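Cómo quitar el olor a humedad de un armario empotrado que da a pared exterior

Preguntado en Hogar y reparaciones, febrero

Hola a todos! Vivo en un bajo bastante antiguo y el armario del dormitorio, que va pegado a la pared de la calle, huele a sótano que tira para atrás. He sacado toda la ropa, he limpiado con vinagre y a los pocos días vuelta a empezar. No veo manchas negras, solo una esquina abajo donde la pintura está como abombada. Compré un deshumidificador pequeño de la marca Okeline (142 euros, que me dolieron) y saca agua, sí, pero el olor sigue ahí. ¿Pinto con antihumedad y listo? ¿O tiro el armario entero? Gracias de antemano!!

Melquiades Barajas

Respuesta 1

A mí me pasó igual y lo arreglé con bolsas de sal gorda, una en cada balda. Mano de santo. Lo de pintar no lo sé, yo no pinté nada.

pili_del_bajo

Respuesta 2 (aceptada)

Buenas, Melquiades. No pintes todavía, por favor te lo pido. Yo pinté encima a la primera y a los tres meses tenía la pintura colgando como una cortina (y gastados 32 euros en un bote de Bisero que acabó en el punto limpio).

La pintura abombada abajo me suena a agua que entra por el muro o que sube del suelo. Mira primero por fuera, a ver si hay una bajante cerca o el zócalo agrietado. En mi caso era la bajante, con una junta suelta a la altura de la rodilla, y la comunidad pagó 787 euros por cambiar el tramo. Si por fuera está todo bien, pega con cinta un plástico transparente en la esquina y déjalo un par de días: gotitas por el lado de la pared, el agua viene del muro; gotitas por el lado de la habitación, es condensación.

Cuando sepas de dónde viene, rascas lo abombado, dejas secar (semanas, ten paciencia) y entonces sí, pintas. Y separa el fondo del armario un par de dedos de la pared si se deja. Al mío le hice además unos agujeros arriba y abajo con rejillas y se nota muchísimo!

Shamim Durrani

Edito para contestar a lo del deshumidificador: no lo devuelvas, te va a venir muy bien para el secado. Ponlo con la puerta del armario abierta y la de la habitación cerrada, y vacía el depósito por la mañana y por la noche. Ya me contarás qué sale con el plástico.
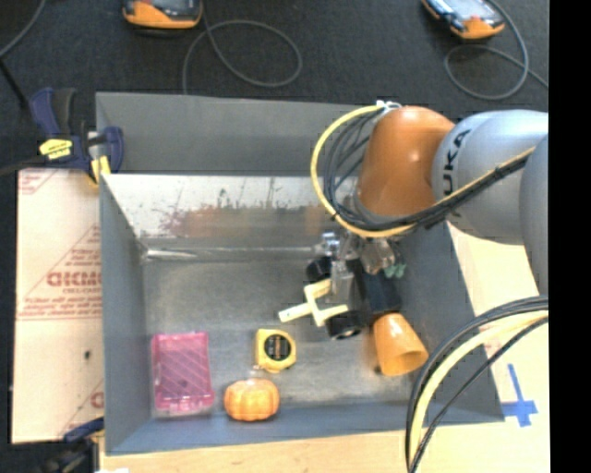 Y se me olvidaba la ropa: lo que haya cogido olor lávalo antes de volver a guardarlo, aunque parezca limpio. Los abrigos los tuve yo en el tendedero varias tardes y con eso bastó, menos uno de lana que tuvo que ir a la tintorería.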